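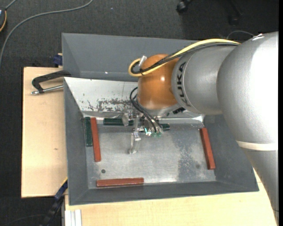
How to clear out a junk bin in one evening

Everyone's got one. Mine sat in the hall closet for years. Cables, dead batteries, a flashlight, takeout menus from Montes, which closed. Did it on a Monday after dinner, took about 2 hours with a break for toast.

What you need

- the bin
- an old sheet or a flat bit of floor
- trash bag
- a few shoeboxes
- marker and tape
- a timer, the one on your phone is fine

Step 1. Dump it

All of it, onto the sheet. Don't pick through from the top, you'll just stir it around and put the lid back on. Tip it out slowly if there's glass in there. Or loose razor blades (found two).

Step 2. Wipe the bin

Do it now while it's empty. Warm water, drop of dish soap, old rag. Corners are gross, use a toothbrush. Dry it upside down on a towel.

Step 3. Trash first

Fast pass. Dried up pens, receipts you can't read, packaging, rubber bands that snap when you pull them. Don't read the receipts. I read the receipts, lost 15 minutes.

Batteries do NOT go in the trash bag. Put them in a jar and tape over the ends of the 9 volts. Most hardware stores have a drop off box by the door. Same for old phones, keep those seperate.

Step 4. Sort what's left

Rough piles, no more than 6. Mine were:

- cables and chargers
- tools and screws
- paper I have to keep
- light bulbs
- sewing stuff
- belongs in another room

That last pile will be the biggest. Walk it around the house at the end, all in one trip, not item by item or you'll end up reorganizing the bathroom at 10 pm.

Step 5. Cables

Worst part. Plug test: if you can't name the thing it goes to, it goes. Had a Brultard charger for a camera I gave away and a Prostus one for I don't know what. Gone, both. Keep one spare of each kind you really use. Wrap each in a loose loop with a twist tie, never tight around the plug end, they crack there.

Step 6. Label and put back

Shoeboxes without lids work best, you want to see in. Write on the short side, the one facing you. Big letters. Heavy stuff on the bottom, tape and scissors on top becuase you'll want those every week.

If it doesn't all fit, don't buy a second bin. Go back to step 3.

Keeping it that way

Check it in October and again in spring. Takes ten minutes if you don't let it go. Anything you haven't touched since the last check, look at it hard. Donate the decent tools, the thrift store on the Lositz road takes them if they're clean and not rusted.

Next up, the freezer.

We use cookies to remember your settings. By continuing to browse you accept our cookie policy. OK
Contact | Copyright, all rights reserved | Back to top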